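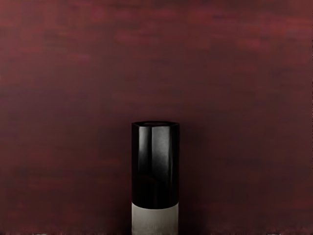 Flestum Trap and Skeet: Frequently Asked Questions

I've never shot a clay target in my life. Can I come?
Yes, please do! Most of the people on our Saturday line started the same way, with a borrowed shotgun and no idea where to put their feet. Tell whoever is at the sign-in window that it's your first time and you'll be paired with an instructor for your first round. You'll miss plenty. Then one breaks right in front of you in a big puff of orange dust and you'll be grinning all the way back to the parking lot.

Do I need my own gun?
No. We keep a rack of loaners in 12 and 20 gauge, plus a couple of youth models with shorter stocks. First come, first served. If you have a friend's gun you'd like to try, bring it in a case, unloaded, and show it at the window.

What's the difference between trap and skeet?
In trap, the targets fly away from you out of one low house, and you move through five stations behind it. In skeet, there are two houses, one high and one low, and you walk a half circle between them, so you see crossing shots and sometimes a pair in the air together. Trap is easier to understand. Skeet is easier to get obsessed with (ask Jaime Sequeira, who came for one round and now has opinions about chokes).

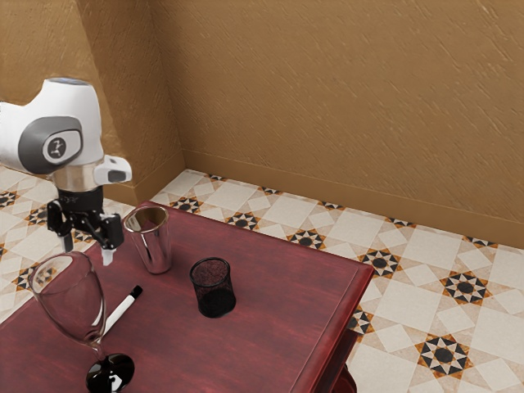
Page last updated: 02/12/2022

What ammunition is allowed?
Factory target loads with shot size 7½, 8 or 9. No slugs, no buckshot, no steel on the Dağdelen field. Reloads are fine in your own gun but never in a loaner. We sell shells at the window if you run out, and we're happy to open a flat and sell you a single box.

What do I have to wear?
Eye and ear protection, everyone, at all times past the yellow rope, and that includes spectators and kids. Closed-toe shoes too. A cap with a brim helps a lot in the afternoon, when the sun sits right over the low house. We're at 1,751 feet and it gets windy up here, so bring one more layer than you think you need.

How old do you have to be?
Anyone under 17 shoots with a parent or guardian standing behind them. There's no fixed minimum beyond that. Our instructors look at whether a kid can hold the gun up safely and follow directions, and some are ready a lot sooner than others.

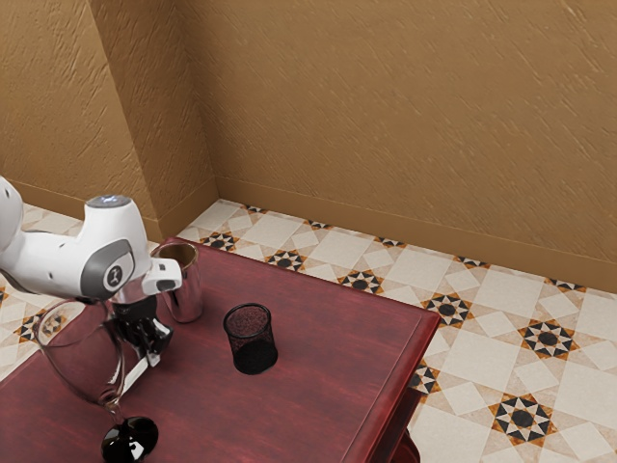

Clean your shotgun after every outing, even if you only shot one round. It's quick work with a break-action: barrels off, a few patches, a brush, a light wipe of oil, and a dab of grease on the hinge pin. Work somewhere with good light and room to spread out. A dark red wooden tabletop like the one in the picture is a fine height and a fine surface, but lay a pale towel over it first – little dark screws and pins disappear against wood that color. Keep all ammunition in another room while you do it.

When is the league, and how do I sign up?
The winter league starts in February and runs on Thursday evenings under the lights. Teams are five shooters, and singles are welcome. We'll find you a squad, and it's a great way to meet people. Sign-up sheets hang by the coffee urn, or you can email Hazem Soliman through the contact page. Scores count toward the Sukanen Cup, which we shoot against the Weltthorpe club every spring and would very much like to win back.

Do I have to be good to shoot in the league?
Not at all! We use a handicap, so a newer shooter who has a hot night can carry the whole squad. It happens more than you'd expect.

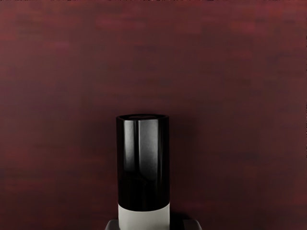

Upright cylinder in two colors, maroon background

Is there anything for people who've been at it a while?
There's the 1,000 Club, a board in the clubhouse for members who have broken 1,000 registered targets on our fields. Turn your score cards in at the window and we'll keep the running total. You get a pin and your name painted on the board.

What if it rains?
We shoot in rain. We close for lightning and for fog thick enough to hide the far stakes. Check the phone recording before you drive out.

Can I bring my dog?
On a leash, behind the clubhouse, and only if the noise doesn't bother the dog. Please pick up after it.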